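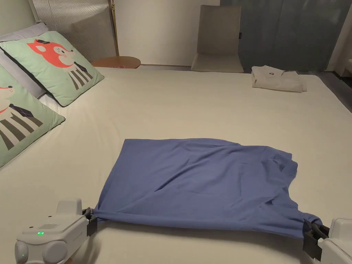

A blue-violet T-shirt spread on a bed, its lower hem held by two white grippers.

HERKTHORPE – Saranya Kaimal, the challenger for the Landeg district council seat, reported raising more than $922,000 in a filing posted on 5th October. The total covers the period since March and includes transfers from a joint account shared with the county party.

Incumbent Emrys Bellis has not yet filed. His campaign manager, Alun Pritchard, said the report would be submitted before the deadline and declined to give a total.

Kaimal's largest single source was a group of donors tied to Irnier, a freight company based in Clultell. Four of its executives gave the maximum allowed under district rules. Donations from individuals made up 50 percent of receipts – the rest came from political committees and the joint account.
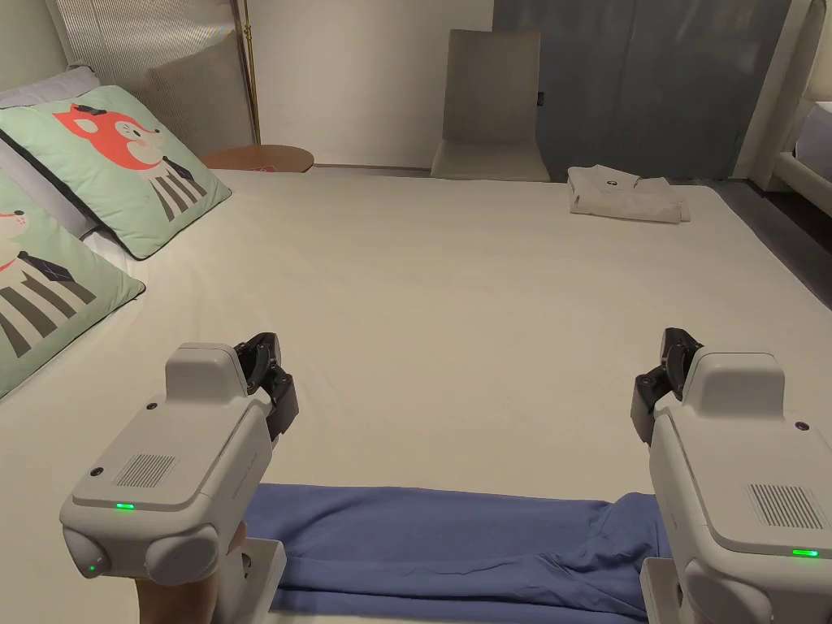 Blue cloth laid across the near edge of a bed, with a gripper on either side.

Prys Lloyd, a former elections clerk, said the joint account would have to be itemized separately under a rule the council adopted two years ago. The Kaimal campaign listed it as one line. A spokesman, Emlyn Prydderch, said an amended schedule was being prepared and that the total would not change.

The elections office has not set a date for its review of the filing.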